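Play Kitchen Tips: Taming the Tiny Pots, Plates and Pretend Groceries

I love a play kitchen. I love the little pans, I love being handed a cup of imaginary soup while I'm trying to cook real soup, and I really love how long kids will stay busy with one if the stuff in it is easy to find. That last part is where most of us get stuck! The food sinks to the bottom of the bin, the plates end up under the couch, and by December you're tempted to buy a whole new set because you can't find the old one.

So before you buy anything, do a dump-out. I do ours twice a year and it takes me 29 minutes if the kids are out of the house (quite a bit longer if they're "helping").

Start with a big clear table

Carry the whole bin over to a table and tip it out. The floor works too, but your knees will complain, and pieces roll. A light-colored tabletop is best because small things show up against it and you can tell right away what needs a scrub. Spread everything out so that nothing is sitting on top of anything else, and don't sort yet. Just look! You'll spot doubles, and you'll spot the pieces that have been missing their partners for months. 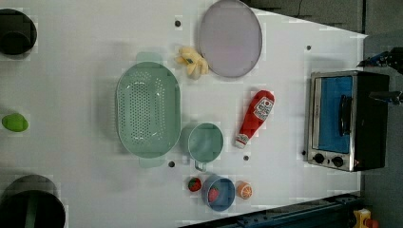
Cookware and play food spread out on a white table, with one of the two strawberries in the blue bowl.

Now make your piles. I used to sort by color because it looks so pretty on the shelf, and matching mint green pieces do make me happy. Kids don't play that way, though. They play by job. Anything you cook with goes together, anything you eat off goes together, and food gets its own pile. Bottles and jars can live with the food or by the stove, whichever way your own kitchen does it. Ours copies the real one, so the pretend ketchup "goes in the fridge" and I get corrected if I put it anywhere else.

Washing day

Hard plastic pieces get a warm bath in the sink with a squirt of dish soap. Let them soak for 10 minutes, then go over them with an old soft toothbrush. Colanders are the fiddly ones: run the brush around the holes from both sides, then rinse from the back so the gunk gets pushed out the way it came in. Fruit that peels or pulls apart should be opened up all the way before washing, and left open until it's completely dry inside.

Wooden food is a different story. Wipe it with a barely damp cloth and never let it soak, or the paint will start to lift. Felt food can be dabbed with soapy water and laid flat on a towel overnight.

Anything with a paper label gets wiped around the label, very gently. If the label is already peeling, a strip of clear packing tape will give it another couple of years.

Check for cracks while you're drying. Split plastic can pinch little fingers, so those pieces go straight in the trash, and so does anything small enough to worry you if there's a baby in the house.

Storage that kids will use

Use the toys to hold the toys! A big play pot will swallow a surprising amount of fruit. A colander makes a very good vegetable basket, and small bowls and cups can nest inside each other on a low shelf. Plates stand up nicely in a letter rack (mine came from the Hendwood thrift store and it's perfect).

Skip the deep toy chest if you can. Two shallow bins beat one deep one every time, and I'd go without lids. Tape a picture of what belongs in each bin to the front, so kids who can't read yet can still put things away.

Put some of it in the closet

My favorite trick of all! Pack away half the food and leave the rest out. Swap them when the pretend cooking slows down, and the old lemon and the forgotten slice of pizza come back like birthday presents. I keep our spare half in a zippered pillow protector, which squashes flat on the top shelf and lets air through.

Outgrown pieces in good shape are worth passing along. The preschool in Britlow takes ours, washed and bagged, and they especially like pots and bowls for the sand table.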